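Workshop Tips: Finishing Small Turned Pieces

Sand through the grits in order and stop at 320. Going finer closes the surface, and oil will sit on top of it. Wipe off dust with a dry cotton cloth before the first coat.
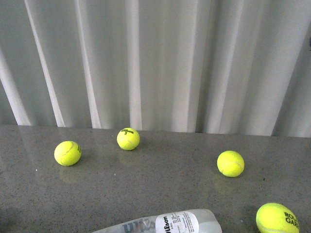 How long should an oiled bowl cure before it holds food?

Thirty days at room temperature is a safe interval for most drying oils. Check the can, and add a week if the shop is unheated.

Apply three thin coats, 24 hours apart. Flood the end grain, wait 15 minutes, then wipe until the cloth drags. Any oil left standing will turn gummy and has to be scraped. Lay used rags flat outdoors to dry, one layer deep. A balled-up oily rag can ignite.

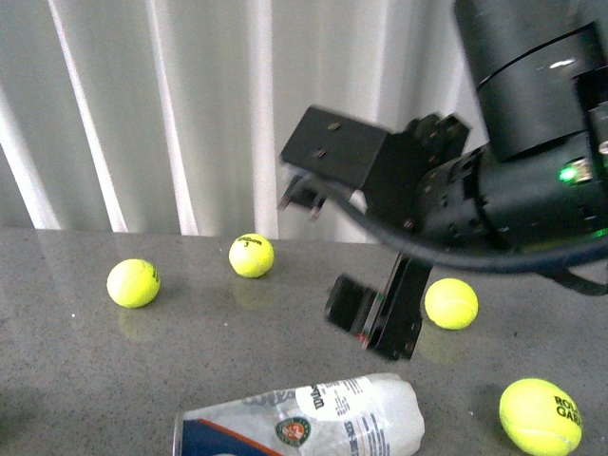

Tennis balls and a clear plastic can on the speckled tabletop.

Wax goes on last. Charito Espiritu, who wrote up the finishing notes for the Villalobos shop, uses a paste wax on candlesticks and lidded boxes only, as hot liquids will mark it. Buff at low speed with a soft wheel and keep the piece moving.

For burned or carved lettering, cut after the first coat of oil has dried. The sealed surface keeps fuzz down 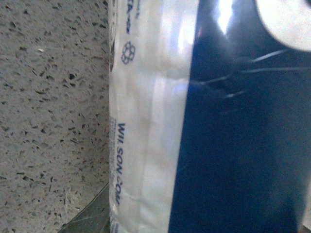 and makes stray pencil lines easier to remove with a white eraser. Brush the letters clean, then continue with coats two and three.

Updated April 4, 2026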